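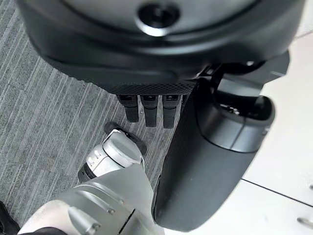

Tokum Project: Data Collection Gallery

These are the albums from the Tokum recording work, kept by Dorottya Antal and the rest of the collection group. Tokum is a learning system for two-armed household and office tasks. It learns from recorded examples, and most of our working day goes into making them: an operator guides the arms through a task, the cameras and joint positions are logged together, and the result is kept or thrown out.

The albums are sorted by task, with the newest at the top. Each has a short note on what was recorded and anything a person using the episodes should know. Full task sheets are in the Trandero folder under the same names. Last update: 17th March.

Drawers and cabinets
Opening and closing, with nothing taken out. Operators alternate between left and right arm starts. Episodes end when the drawer is fully closed and the arm has backed away from it.

Drawers, with objects
The same task with one item moved from the drawer to a tray. The longest episode allowed is 33 seconds. Anything over that is discarded, even if the item reached the tray.

Picking up from the floor
Low reaches for small objects on carpet and on hard floor. The arms cast strong shadows when they work this low, so recordings were made under ceiling lights and again with the blinds open. The lighting is marked in the notes for each episode.

Handovers
One arm picks up, the other receives. We ask for a short pause before release. Early recordings from February don't have the pause and are tagged "old release" — leave them out of training unless you want both styles.

Folding towels
Slow work, and the task with the most discarded episodes. Corners slip, and operators tend to make a second attempt without noticing they have done it. A second attempt is fine if it is tagged. Berkley station only.

Wiping a table
Straight strokes first, then free strokes. The cloth is placed by hand before recording begins, in a different spot each time. No liquid is used.

Sorting into bins
Up to 26 objects per session, mixed by shape and color. The operator picks the order. We stopped reading out a fixed order after the first week, when the episodes started to look the same.

Plugs and sockets
Short, close work with the wrist cameras doing most of the job. The outside camera is often blocked by one of the arms. Reviewers should check the wrist views before rejecting an episode.

Recovery episodes
Each one starts from a bad position: a dropped object, a half-open drawer, a grip that is off center. The operator begins from there and finishes the task. We record 15 of these for every task before it is marked complete.

Idle and reset
Arms returning to the start position, and arms at rest. Dull to record and dull to look at, but the model moved constantly without them.

Operator training
Practice sessions at the Negi station. None of this goes into the training set. New operators practice for 13 sessions before their episodes are counted, and the last of those is reviewed together with Dorottya.

Calibration
Done at the start of each shift and again after any camera is touched. If a calibration album is missing for a shift, treat that shift's episodes as unchecked and ask before using them.

Notes on using the albums

Stills are pulled from the recordings and have not been retouched. Some are dark or blurred. The full recordings are at the original frame rate and can be requested by task name and shift.

Faces and screens are blurred before anything is uploaded. If you find one that was missed, send the album name and the picture's position in the album, and it will be taken down the same day.

Please don't download single pictures for labeling. The labels are tied to whole episodes, and loose stills can't be matched back to them later.

Corrections to task names or tags go to Dorottya Antal. Requests for new tasks go on the Trandero list — add the objects needed, which arm should start, and how you would tell that the task is finished.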